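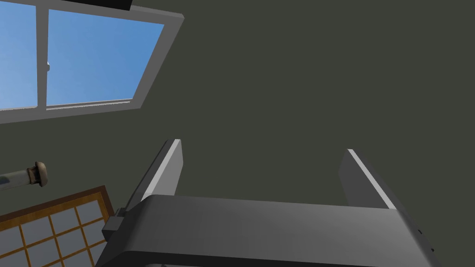 LAGOS, 31 de janeiro de 2018

Babatunde Ojo guarda o orçamento numa pasta azul, daquelas de elástico, e foi com ela debaixo do braço que me recebeu na sede da Hirkano, empresa que faz manutenção de pousadas e casas de temporada. São 61 imóveis na carteira, espalhados por três bairros, e a ideia de comprar o primeiro braço robótico anda por ali desde julho – primeiro como conversa de almoço, depois como planilha, e agora como uma decisão que ele gostaria muito de tomar antes das chuvas.

A primeira parcela do dinheiro, para surpresa de quem só pensa em máquina, foi para a simulação. Femi Yusuf, a engenheira do projeto, montou quartos virtuais com janela, painel de treliça de madeira no estilo shoji e parede lisa, e é neles que a garra de dois dedos paralelos treina antes que alguém assine o pedido de compra. “Eu erro de graça aqui dentro”, ela me disse, rindo, enquanto procurava uma segunda cadeira para mim. O plano prevê 600 horas de ensaio no computador, e 588 já estavam lançadas na planilha quando passei por lá.

Duas propostas disputam a mesa. A da Wornau traz o braço, a garra e a instalação num preço só, coisa que agrada à contabilidade; a da Drirkari sai mais barata na primeira página, mas cobra à parte os dedos de reposição, o treinamento e as visitas técnicas. Babatunde pôs as duas lado a lado, somou tudo para um prazo de 5 anos e viu a diferença encolher bastante (ele fez a conta duas vezes, a segunda com a filha ao lado).

Femi tem lá as suas preferências, e são bem práticas. Quer saber quanto a garra abre, quanto pesa na ponta do braço e quem atende o telefone quando um dedo empena. Pediu também que o contrato incluísse um mês de testes na Aliyu, a pousada menor do grupo, onde os corredores são estreitos e a tomada fica sempre do lado errado.

Falta ainda resolver o seguro, que ninguém tinha cotado até a semana passada, e a reforma elétrica do depósito. Babatunde anotou os dois itens a lápis na capa da pasta.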